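Chapter 11
Storing and Picking Small Metal Parts

In this chapter
How parts are grouped in a tote
Reading a part by its holes, tabs and flanges
Labels, bin cards and shelf locations
Counting out a kit
Returning leftover parts

Key terms: tote, upright, flange, tab, kit, bin card, pick list

On a Monday in February, the assembly bench at Gorka, a small maker of display cabinets, ran out of mounting brackets. The computer record showed 60 on hand. Leonidas Katsaros, who was in his second week in the stockroom, went to the shelf and found a tote with the right label on it. The brackets inside were the right length and the right color, and he carried a handful to the bench. None of them fit. The tabs at the ends had been bent for a different cabinet, and the correct brackets were one shelf down, mixed in with a delivery that had been put away in a hurry.

The mistake cost the bench half a morning. It is a common one, and most of this chapter deals with how to prevent it. Chapter 10 covered receiving, from the loading door to the moment a carton is opened. We now follow the parts from the opened carton to the shelf, and from the shelf to the person who needs them.

11.1 What Counts as a Small Part

In this book a small part is any piece that can be picked up with one hand and stored with others in an open container. Screws, washers, clips, hinges, rails and brackets all qualify. Sheets, long bar stock and anything that has to be lifted by two people were treated in Chapter 8.

Small parts cause more stockroom errors than large ones. Many look alike, and they are often handled without their original packaging. A person who would never confuse two cabinet doors can easily confuse two brackets that differ by a single slot.

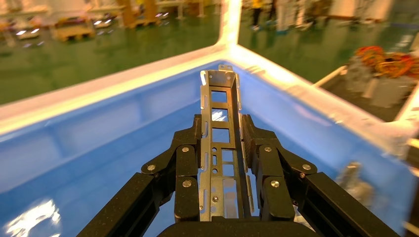
Stamped brackets should be identified by their features, working from one end to the other. Length alone is a poor guide, and so is finish, as a supplier may use the same galvanized sheet for dozens of products. Begin with the end of the part and look for a tab, then note whether the tab has a hole. The bracket held over the blue bin has a small bent tab with a hole at its upper end, followed by three larger rectangular windows and then a group of smaller slots and round holes. A picker who learns that order can tell the part from its neighbors without a ruler. The folded sides, called flanges, should be checked last. Notches and slots along a flange are easy to miss when the part is lying face up in a tote.

Where two parts differ only in which way the tab is bent, hold the part from the shelf against a known sample. Many stockrooms wire a sample to the shelf for this purpose.

11.2 Grouping Parts in a Tote

A tote may hold one kind of part or several. Single-part totes are simpler to count and should be used for anything picked every day. Mixed totes save shelf space and are suited to slow-moving items, or to sets of parts that go into the same product.

In a mixed tote, each kind of part gets its own area. Short brackets are stacked with the same face up. Long rails and strips are laid flat where they can be lifted out without disturbing the stacks. 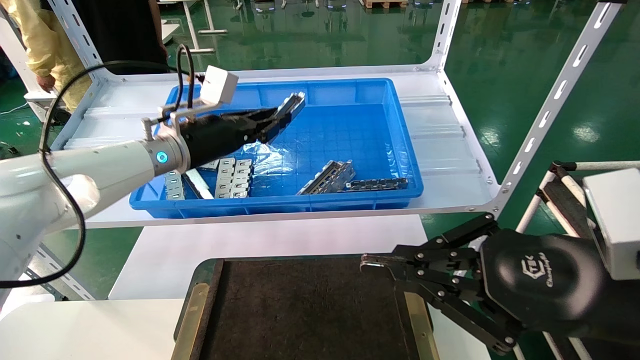

Bags need a rule of their own. A part that arrives in a clear bag may stay in it until the first pick, but an opened bag should be emptied and thrown out. Loose plastic hides whatever is under it, and small pieces can be left in the folds.

Shelf location is written on the bin card and again on the front of the shelf. At Gorka the bracket tote is now at location 401, with 4 standing for the rack and 01 for the position. Kwan-ho Yu, the stockroom lead, made one further change after the February mix-up. Similar brackets are no longer kept on neighboring shelves.

Before You Read On

Find a drawer or box of mixed hardware at home or in your shop. Choose 2 pieces that look nearly the same and write down every difference you can find, starting at one end. Keep your notes. You will use them to fill out a bin card in Section 11.3.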